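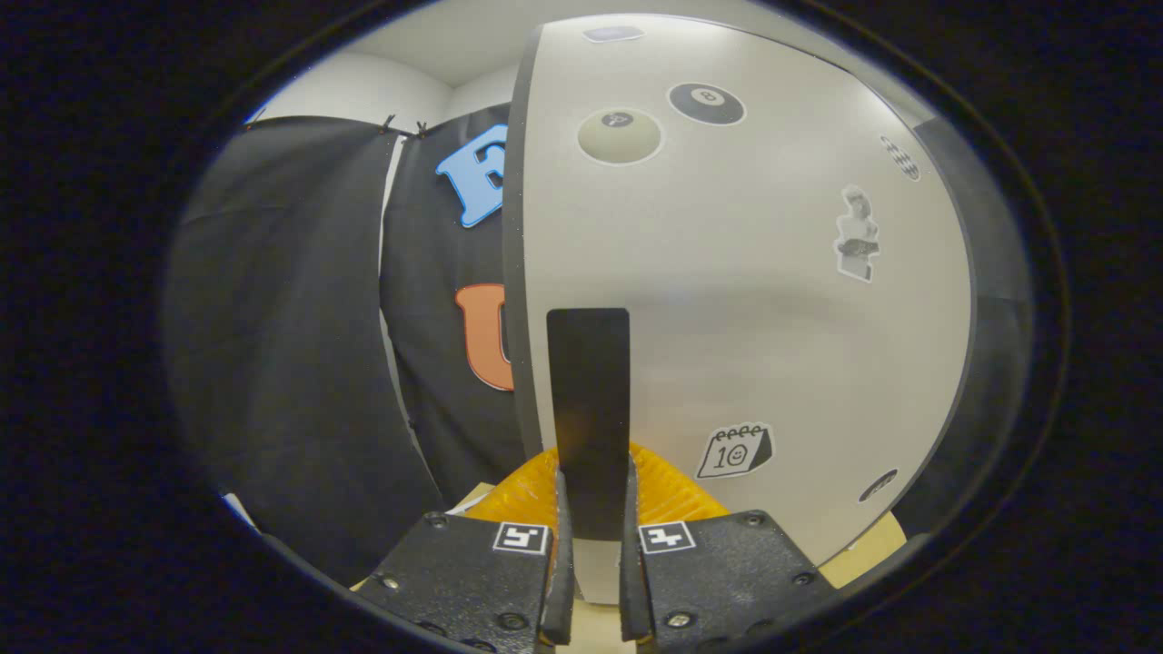
Stickers on the curved white panel, with foam letters on the black cloth behind.

Trirnitby Robotics Club - Frequently Asked Questions

Who can join?
Any student at the school. You do not need to have built or programmed anything before.

What will I work on first?
New members start with the handheld gripper. You practice picking up and placing small objects until your movements are steady, then you look at your own recordings with an older member.

Why are there markers on the jaws?
The software uses the square black-and-white markers to work out how far apart the jaws are. Please do not write on them or cover them with tape.

Can I bring stickers for the panel?
Yes, as long as they are flat. The eight ball and the calendar stay where they are. Ask Ivar Lunde before you take anything down.

Do I need my own laptop?
No. The club has 2 that members share. Sign up on the sheet by the door.

Is there a fee?
It is 200 kronor per term. If that is a problem, talk to Edem Dogbe and it will be sorted out privately.

Do you enter competitions?
We plan to enter the Clatik student challenge in February. Vidar Granström keeps the team list - tell him early if you want a place.

What if I break something?
Put it in the repair box with a note saying what happened. Parts are ordered once a month.

Last updated 2021-01-01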